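Flesetti: Detecting Duplicate Bug Reports in a Small Issue Tracker

Theresia Thaler, Thaddäus Nägeli
Interim report, Sep 13, 2023

1. Task

The Kirkell tracker held 2227 reports when we exported it. Many describe the same fault in different words, and triage staff link them by hand. Flesetti is a command-line tool that suggests likely duplicates when a new report is filed.

2. Data

Reports without a stack trace or with an empty body were removed, leaving 1126. Existing duplicate links were taken as ground truth. We did not correct them, although a few are plainly wrong - two reports are linked to themselves.

3. Method

Each report is split into free text and stack trace. The text is compared by weighted word overlap. Traces are compared frame by frame from the top, with library calls skipped, and matching stops after 16 frames. The two scores are added with a fixed weight. Word weights are rebuilt on every import, which takes most of the running time.
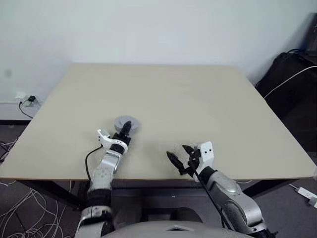
4. Results so far

Of the 1126 reports, 1013 were processed without error. The remainder failed in the trace parser, mostly on traces pasted with line breaks removed. Trace matching alone gave better suggestions than text alone. Adding the text score helped with reports from the Dalter module, where traces are short.

5. Remaining work

The parser needs a fallback for broken lines. Thaler will rewrite it; Nägeli will test the weights on the Pavliuk export, which uses a different date format. Both are due in November.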